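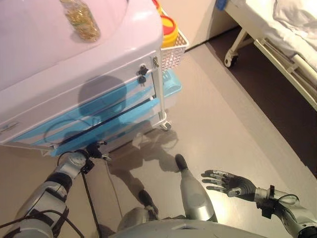
STULTANCE, September 14, 2018 – Vokier, a maker of furniture and storage equipment for clinics and long-term care homes, today announced a revised version of its Plillico line of medical carts. Orders are open now, and shipping to existing customers begins this month.

The revision covers the drawer runners, the casters and the lock. The earlier runners were rated for a load of 10 kg per drawer. The new runners are rated for 20 kg and extend fully, so that items at the back of a drawer can be reached without removing those in front. Runners from the earlier version cannot be fitted to the new drawer boxes.

The casters have a larger wheel and a sealed bearing. Two of the four lock by foot pedal. In testing at the company's Stultance plant, the new casters were run over a raised door threshold under full load for 60 hours, after which wheel wear was within the limit set in the product specification.

The central lock is supplied by Bíró and replaces the cam lock used until now. A single key secures all drawers. Keyed-alike sets are available for sites that order more than one cart, and a keypad version will follow in April.

Outer dimensions have not changed. Side baskets, bins and other accessories bought for earlier Plillico carts fit the existing rail and do not need to be replaced. The plastic top and side panels may be cleaned with the same products as before; the list in the user manual still applies.

The new version was tried out over the summer at 44 care homes and outpatient clinics. Staff comments led to two changes before production: a wider drawer pull and a label holder that accepts standard printed strips.

Vokier will continue to supply spare parts for the earlier version for 10 years from the date of the last sale. Service contracts already in force carry over without a change in price.

Data sheets, assembly instructions and the accessory list can be requested from the Vokier sales office in Stultance.

About Vokier
Vokier designs and builds carts, cabinets and shelving for health care sites. Its head office and main plant are in Stultance.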